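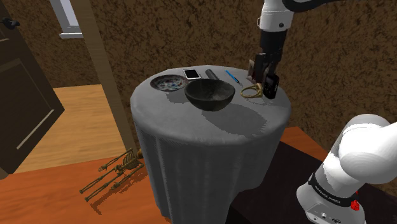
Enciclopedia de oficios técnicos > Robótica > Normas y buenas prácticas > Regla de la mesa ajena

Regla de la mesa ajena

La regla de la mesa ajena es un conjunto de buenas prácticas para la manipulación robótica de objetos domésticos, tanto en simulación como en laboratorio. Toma su nombre de su primer artículo, que obliga al robot a comportarse «como quien come en casa de otro»: se toca lo que a uno le piden, se deja lo demás donde estaba y no se tira del mantel. Carece de fuerza legal. Se cita a menudo en los pliegos de los proyectos y se cumple con una regularidad bastante menor.

Origen

El texto nació en Trodusthorpe, en un taller de simulación que llevaba meses discutiendo qué significaba exactamente que una tarea hubiera salido bien. Para unos, bastaba con que el objeto pedido acabara en su sitio. Para otros, entre ellos la ingeniera Leen Karaki, convenía mirar también el resto de la mesa. El detonante, según la versión más repetida, fue un lote de 500 episodios entregado al proyecto Valtow con una tasa de éxito excelente y una cantidad notable de vajilla en el suelo. El evaluador automático solo medía el objeto de destino, y los cuencos caídos no constaban en ninguna parte.

Karaki redactó el primer borrador un jueves por la tarde. La versión 2, que es la vigente, se cerró un mes de agosto, circunstancia a la que suele atribuirse su brevedad.

Contenido

La norma distingue entre objeto solicitado, objeto vecino y soporte. El solicitado es el que figura en la instrucción. Vecino es todo lo demás que haya sobre la superficie, valga mucho o poco; un anillo y el capuchón de un rotulador reciben el mismo trato, lo que ha dado pie a quejas de los partidarios de proteger más las joyas. El soporte incluye la mesa y cuanto la cubra.

Sobre el vecino, el texto admite el roce, pero lo cuenta. Un desplazamiento de hasta 2 centímetros se anota como «molestia»; por encima de esa cifra pasa a «incidente», y el episodio no puede presentarse como correcto aunque el objeto solicitado haya llegado intacto. La caída al suelo es siempre incidente. Los primeros borradores preveían una categoría intermedia para los objetos que caen y quedan de pie, suprimida tras una discusión que las actas resumen en una línea.

El artículo dedicado a los manteles es el más extenso. Una tela que cuelga hasta el suelo oculta las patas y el borde real de la mesa, y muchos simuladores la modelan como un sólido rígido con pliegues pintados de buena fe. La regla exige declarar si la tela es deformable o no. Si no lo es, prohíbe sacar conclusiones sobre arrugas, enganches o arrastres.

También se regula la aproximación. Se recomienda bajar desde arriba cuando los objetos están juntos, con los dedos de la pinza orientados hacia la superficie, y levantar en vertical antes de cualquier traslado lateral. Con objetos altos y estrechos se pide comprobar primero qué hay detrás. Los cuencos grandes merecen mención propia por su afición a tapar cosas pequeñas.

Escenas y decorado

Un apartado posterior trata del atrezo. Las escenas generadas de forma automática combinan muebles, texturas y objetos sin preguntarse quién viviría allí, y el texto renuncia expresamente a imponer el buen gusto. Pide, eso sí, que todo elemento con volumen tenga colisión, aunque esté lejos de la mesa, y que los decorativos aparezcan en el inventario con un nombre reconocible. En la biblioteca Flores llegó a haber 3 modelos distintos llamados «cosa».

La variedad visual se considera útil para que el sistema no aprenda a depender de una pared concreta. El documento advierte de que cambiar la pared y dejar los objetos siempre en la misma posición da una variedad más bien inmobiliaria.

Seguridad en el equipo físico

Cuando la tarea pasa a un brazo real, la regla remite a la evaluación de riesgos de cada instalación y añade poco. La parada de emergencia debe probarse al empezar la jornada y quedar al alcance de la mano, sin abrigos encima. La mención de los abrigos es literal y figura en el texto desde el primer borrador.

Críticas

El equipo de Trikow sostiene que el umbral de desplazamiento es arbitrario y castiga por igual a quien empuja un bolígrafo, que rueda solo, y a quien empuja un plato. Karaki respondió que el bolígrafo no rueda solo si no se le toca. La propuesta de un umbral por tipo de objeto sigue abierta.

Véase también: planificación de agarres; aleatorización de dominio; criterios de éxito parcial.

Comentarios

marta_pinzas: En mi grupo aplicamos lo del desplazamiento y la tasa de éxito se nos hundió en una mañana. Muy instructivo, el jefe no opina igual.

Ovidio R.: Falta decir que la versión anterior permitía empujar a los vecinos «con cortesía». Yo la tengo impresa.

tornillo_suelto: ¿Alguien sabe si el mantel rígido hay que declararlo también cuando el robot no lo toca?

marta_pinzas: Sí, siempre. Artículo de los manteles, hacia el final.

Contacto | Aviso legal | © Enciclopedia de oficios técnicos | Volver arriba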